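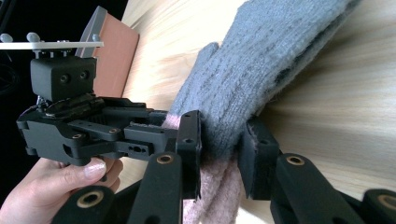

3.2 Winter gloves and small plush

Knitwear turned out to be the most rewarding group in the January set. A glove folds differently every time it is set down, and the cuff rarely follows the fingers.

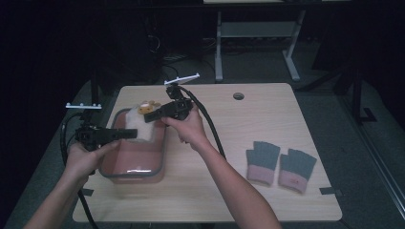
Figure 4. Fingerless gloves with pink ribbed cuffs beside the container holding a plush toy.

We were delighted by how much the trim matters. Sewn-on decorations make the back of a glove easy to tell from the palm, even in fuzzy yarn, and our sorters loved them.
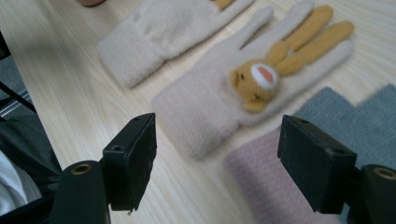 Figure 5. Cream knitted glove with a plush bunny on the back; part of a second glove lies behind it.

Of the 101 items, 12 were gloves.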